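Drawer sticks every winter, sand it or wait?
Posted in Home and Furniture, 2022-04-05

gitdale_renter
I have a small wooden drawer cabinet that I keep on a table for stamps, keys and so on. Every December the drawers get hard to pull, and by summer they slide fine again. I rubbed candle wax on the runners and it helped for 5 days. Should I sand the sides, or will they be too loose when the weather changes? The room sits at 30 percent humidity most of the year but goes up when I dry clothes in there.

plane_and_square
Don't sand yet. Wood swells across the grain when the air is damp, and your laundry is the likely cause. Dry the clothes somewhere else for two weeks and see what changes. If a drawer still sticks, pull it out and look for shiny spots on the sides. Those are where it rubs. Take only those down with fine paper, a few strokes at a time, and test the fit as you go.
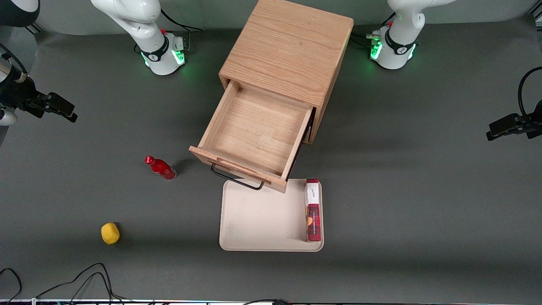

Sukcombe88
Wax is OK but candle wax is too soft. Use hard paste wax and buff it. I did mine two years ago and haven't touched them since. Also check that the back of the cabinet is square, mine had a loose nail that pushed the drawer over.

gitdale_renter
Moved the clothes rack to the hall. Will try the paste wax next.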